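Stories > Short fiction > Workplace

The Fold Planner

The build broke at ten to six and I was the only one left who hadn't put a coat on.

Two tests red. Out of 84. Two is nothing, two is a typo. I said I'd have it done before the cleaners came through and I meant it, I even left my bag on my shoulder while I scrolled.

The planner at Flovar was called Tirness, after somewhere the first author went on holiday. It took in a hand path and gave back a cleaner one. Fingers here, close there, lift, over, down. Cloth is horrible. A box stays a box. Cloth is something else every time you look at it, and Tirness had to look 12 times a second and not lose its nerve.

Test one - a sleeve. Fixed it. Sign error, mine, from April. Nobody had noticed because nobody folds left sleeves first, apart from people who do.

Test two was called long_dark_fold and it didn't fail the same way twice.

I put the bag down.

First run, the planner closed the fingers and then opened them. Second run it closed them and asked for a new grasp. Third run it just sat there, log ticking over, width steady, confidence going down and down like a bath emptying. I turned up the threshold. Then I turned it back, that's how you end up with a thousand lines of thresholds and no idea why any of them are there. We had a file like that at Pornanlow. I left Pornanlow.

So I opened the recording and stepped through it by hand.

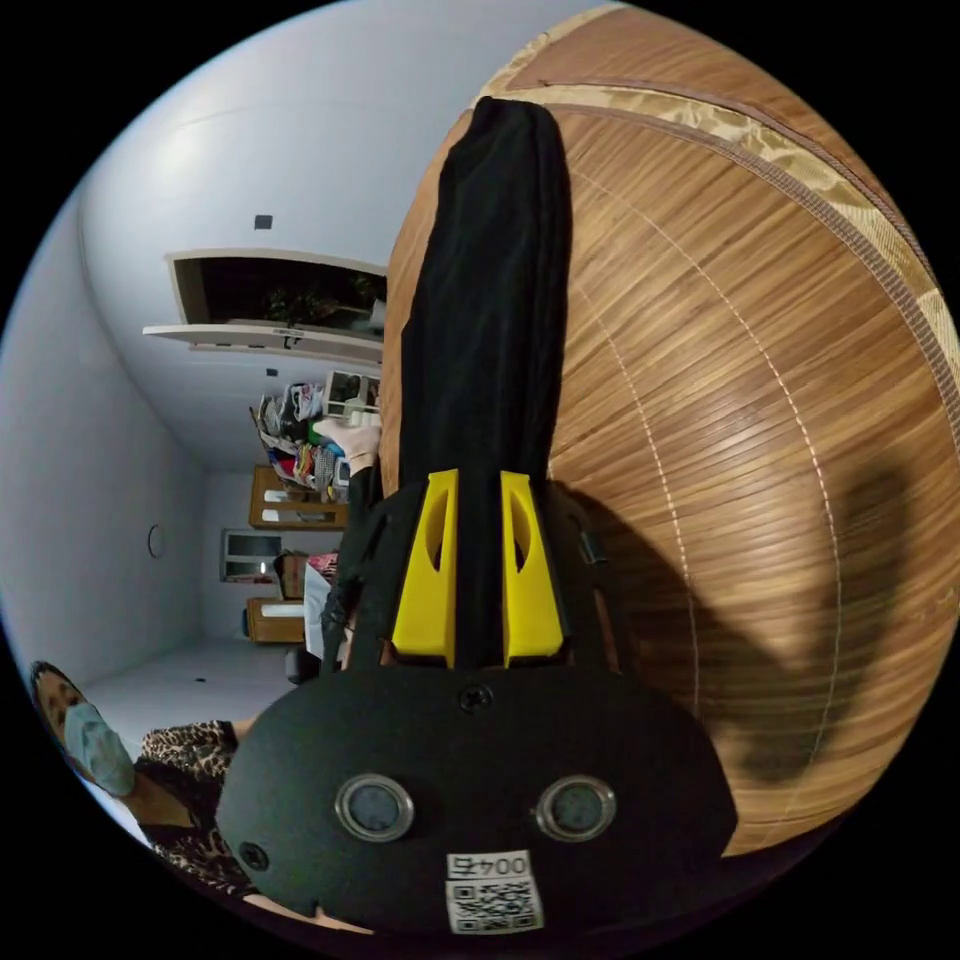 Back a bit. Forward a bit. Tea gone cold, drank it anyway.

The trouble with stepping through is you start to see it the way the code does. What is cloth, what is shadow. Black on black - where does the gripper body stop and the work begin? I knew. I knew without trying. I could not for the life of me write down how I knew, and that was the job, wasnt it, writing down how.

Ueda was the module that guessed depth. Very sure of itself, Ueda. I plotted what it thought and there it was, the fold and its own shadow stuck together in one fat lump, and the planner politely trying to go round the back of a thing that had no back.

I laughed out loud. Empty office. Lights went off because I'd sat too still, and I waved my arms untill they came on.

The fix was 2 lines. Don't ask Ueda once you're holding something. Trust the fingers. If the width says you've got it then you've got it, stop looking.

Ran it 1000 times. Made toast while it ran. The kitchen window was all orange and then it wasn't.

Green. Green, green, all the way down.

I wrote the commit message three times. "Fix flaky test." Then something longer, with an explanation. Then deleted that and put "hold on if you are holding on" and pushed it before I could get embarrassed.

Coat. Bag. At the lift I checked my pockets for my keys, both hands, and they were in my hand.

Posted June 5, 2023

Comments

mossbank: The lights going off! Ours do that. Good story, wanted it longer

quarterturn: "I left Pornanlow" made me snort. Is there going to be more about that place?

tidewrack: liked it but would a planner really ask for depth after the grasp closes? Ours caches it. Small thing

hobnail_7: typo in "untill" btw

Contact | Copyright | Back to top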